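Mondoseck — Dungeon Tile Game, Second Edition
Published by Indiveck
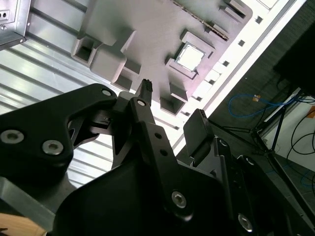 Gray tray with square pockets, one white square piece in place.

Mondoseck is a turn-based dungeon game for one or two players, made for the table and also for the PC. You play a mapmaker who goes down into the mines of Oston and tries to come back with a complete map. When your mapmaker dies, the map is lost and the next run starts with a new one.

The PC version has 578 rooms, and each run uses 35 of them. The order is different every time, but the last seven rooms always belong to the Flooded Archive. There is no timer. You can stop after any step and continue later from the same place, also on another computer if you are signed in.

What is new in the second edition
Shops now sell lamp oil from the first level. The Kennedy campaign, which was before a separate download, is included. Enemy turns can be shown faster — look in Options, Game Speed. Old saved games from the first edition can be opened, but a run that was not finished must be started again.

Controls
Keyboard and mouse, or gamepad. All keys can be changed. Text size has its own setting, separate from the screen size.

Languages
English, German, Polish, Czech. The Czech text was corrected in the December update.

Owners of the first edition on PC receive this edition free of charge. Please sign in with the same account that you used for the purchase.

Page updated: January 14, 2026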